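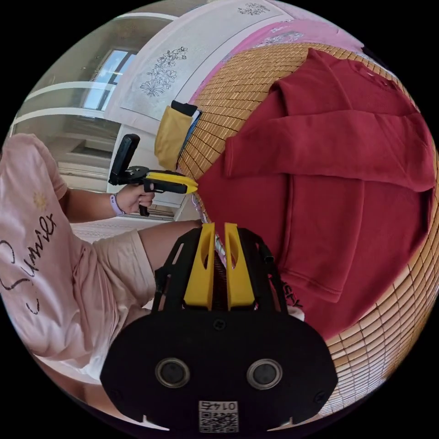

Jun 10, 2019
By Seema Chaturvedi and Tarek Hajji

4. Can it do the laundry yet?

I went into this part of the study pretty hopeful, I'll admit! Clothes on a bed looked like a friendly place to start: daylight, a flat mat, one sweatshirt at a time. Then I remembered how much I lean on my fingertips when I fold (try it in mittens sometime).

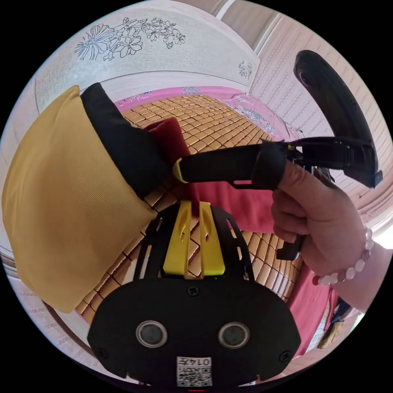 Pernport Papers in Home Automation, Vol. 6, No. 4, p. 638

Two-handed work is what Figure 4 is about, with a black gripper with yellow parts for each side. Towels we'd mostly tamed by then, but sleeves kept us up at night.

Figure 4. Hand-held gripper at work on the bed, close to dark red fabric.
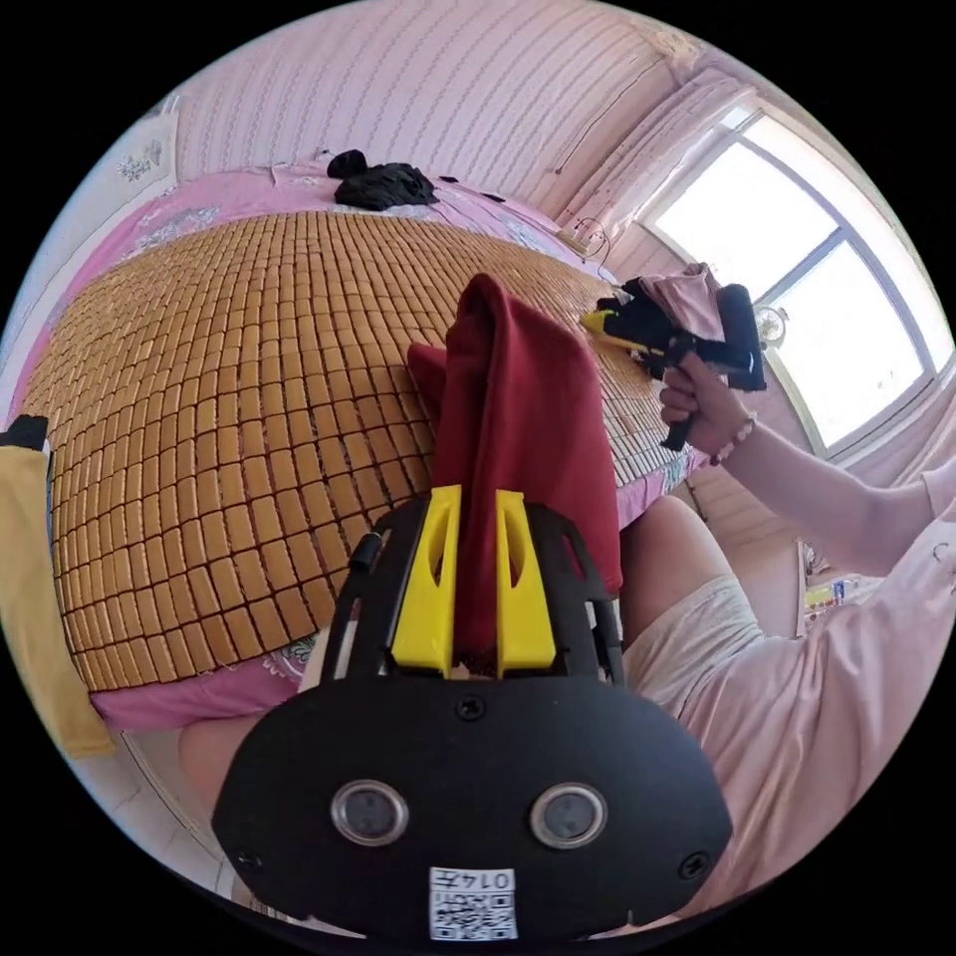
So can a machine fold my clothes yet? Towels, usually, if you're patient; for a mixed pile I'd still do it by hand, and Tarek agrees with me on that.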